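Vukero Opens Wealth Planning Office for Small Business Owners

Vukero, an independent financial planning firm, opened a second office in February to serve people who own small businesses and have most of their savings tied up in them. The office has two full-time planners and shares a building with Hiltia, the accounting practice that has handled tax work for many of the firm's clients.

The firm said the new location will focus on owners who expect to sell, hand over or close a business within the next ten years. Many of them have no retirement account of any size, and some have never had the business valued by an outside party.

Clients of the new office will start with a review of personal and company finances. It covers cash reserves, debt, insurance, retirement accounts and any buy-sell agreement between partners. The planner then prepares a written plan and meets with the owner again to go through it – usually with the owner's accountant in the room.

The first review is charged as a flat fee. Clients who want the firm to manage their investments can sign up for that separately, and the fee is then based on the size of the account. Owners who only want the written plan are free to take it elsewhere.

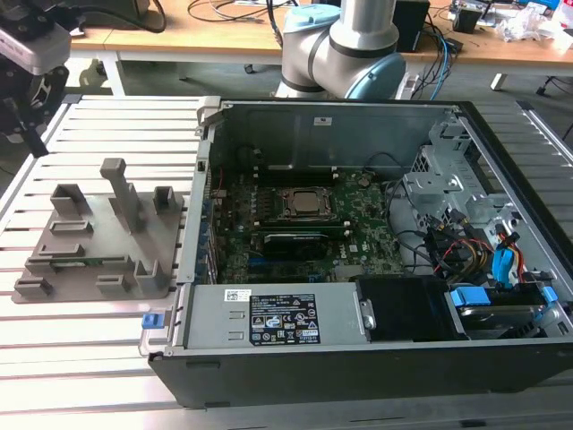
Vukero had 49 business owners on its books before the opening, most of them in the trades, retail and repair. Their files have been moved to the new office, and each client has received a letter with the name of the planner now in charge of the account. Account numbers, online logins and fee schedules stay the same. Standing transfers do not need to be set up again.

The firm is also changing the way clients see their accounts. Statements will be posted to a client portal called Trato, which shows investment accounts, loan balances and planning documents on one page. Paper statements will still be mailed each quarter to anyone who asks for them. Clients who used the old portal have until the end of April to download any records they want to keep in their original form.

Hiltia will remain a separate company. The two firms do not pay each other for referrals, according to Vukero, and neither will see the other's client files without signed permission. Consent forms are available at the front desk and can be withdrawn in writing at any time.
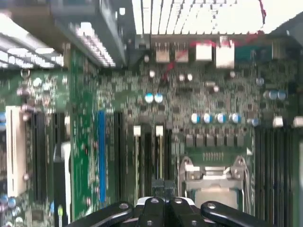 Close view of a green computer motherboard.

A series of evening talks for business owners begins in March. The first covers setting up a retirement plan for a company with only a few employees, including the choice between a SEP IRA and a 401(k). Later sessions will deal with selling to a family member, paying off equipment loans early and what to do with the proceeds of a sale. The meeting room seats up to 80 people, and there is no charge to attend, but seats must be reserved by phone or through the firm's website. Each talk starts at 6:30 p.m. and is followed by time for questions.

The office is open from 8:30 a.m. to 5 p.m. on weekdays, with later appointments by arrangement. Parking is behind the building and is shared with Hiltia's clients during tax season – visitors who find it full can use the public lot across the street. Vukero's original office will keep its present hours and will continue to serve individual and family clients.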